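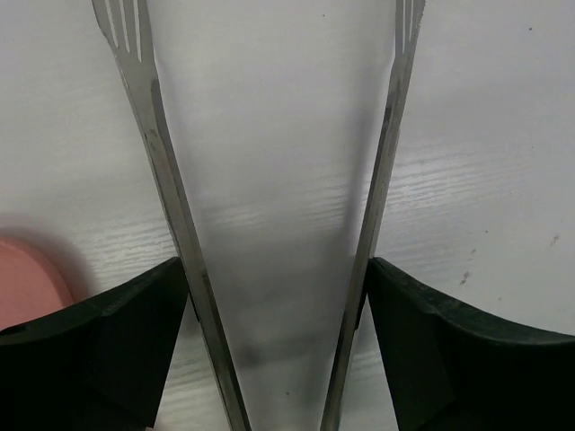
Getting Ready for a Big Table at Home
Kitchen and Household Tips
Updated 2 October 2018

Most of the trouble with a large family meal comes from things that were put away in a hurry after the last one. Serving pieces go back in the drawer with a film of grease on them, napkins get folded damp, and the good plates end up at the bottom of a stack. The tips on this page cover the checking, cleaning and storing that can be done a week or two ahead.

Serving tools

Take everything out of the drawer and wash it, even the pieces that look clean. Grease hides in slots and between tines. An old soft toothbrush and dish soap will get it out. For dried-on food, soak the piece in hot water with a spoonful of baking soda, then brush again.

Stainless steel that has gone dull or brownish can usually be brought back with a paste of baking soda and water. Rub along the grain with a damp cloth, rinse well and dry by hand. Don't use steel wool, and don't leave stainless sitting in salty water.

Silver plate is a different matter. Use a silver cream and a cotton cloth and go lightly, as the plating wears through at the high points first. Never put plated pieces and stainless in the same dishwasher basket.

Tongs that have lost their spring can be opened a little by hand. Bend a small amount, test, and bend again. If a hinge is stiff, work one drop of food-grade mineral oil into it and wipe off the extra. Cooking oil turns sticky in a few months.

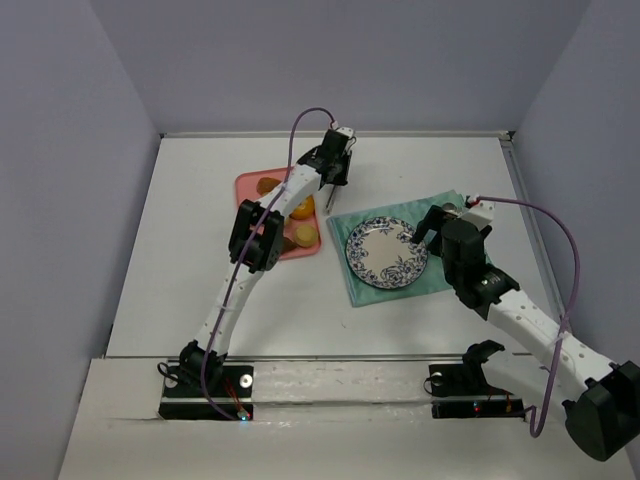 Table surfaces

White and light-colored tabletops show every cup ring. Wipe with warm water and a little dish soap, then with plain water, then dry. Most streaks are soap that wasn't rinsed off. Coffee and tea marks on laminate come up with baking soda paste left on for ten minutes. Try a hidden spot first. Bleach can yellow some finishes and should be kept for last.

Check the legs as well. A table that rocks when empty will rock more with six elbows on it. Tighten the bolts, then slip a felt pad under the short leg. Cardboard flattens out before the soup is finished.

If you use a leaf, put it in the day before. Leaves stored in a basement or attic may swell, and it is better to find that out with time to spare. Store them flat or standing straight up, never leaning.

Napkins and cloths

Wash new cloth napkins before the first use. The sizing put on at the factory keeps them from soaking up anything. Warm water is fine for cotton. Linen should come out of the dryer while still slightly damp and be ironed right away.

Patterned weaves such as damask look best ironed on the back first and then on the front. Skip the starch if the napkins will be stored for long, as it can yellow along the folds. Fold them a different way each time, or roll them, so the same crease doesn't wear thin.

Common stains:

Red wine: blot, cover with salt, rinse from the back with cold water.
Candle wax: let it harden, scrape, then iron between two paper towels.
Butter or gravy: work in dish soap, wait 15 minutes, wash as usual.
Lipstick: rubbing alcohol on a cotton ball, from the outside in.
Berry juice: cold water first. Never hot.

Check the stain before the cloth goes in the dryer. Heat sets whatever is left.
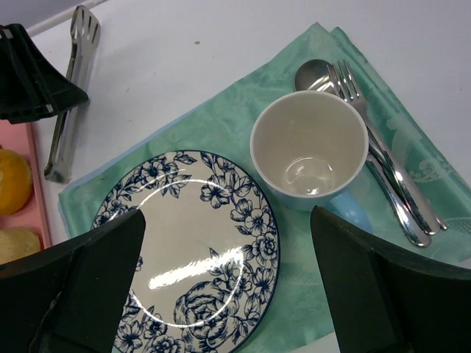
Plates

Stack plates of one size together with a paper towel or a coffee filter between them. The unglazed ring on the bottom of one plate is what scratches the face of the next. Keep stacks low enough to lift with two hands.

Gray lines on the glaze are usually metal left behind by knives, and not scratches at all. A powdered cleanser made for cookware takes them off. Don't use it over gold or hand-painted trim, which should only be washed by hand in lukewarm water.

To check an older plate for a crack, rest it on your fingertips and tap the rim with a knuckle. A sound plate rings. A cracked one gives a dull thud and should come off the table, as it may let go under hot food.

Plates from a cold cupboard should be warmed before hot food goes on them. Fill the sink with warm water, leave them in for a few minutes and dry.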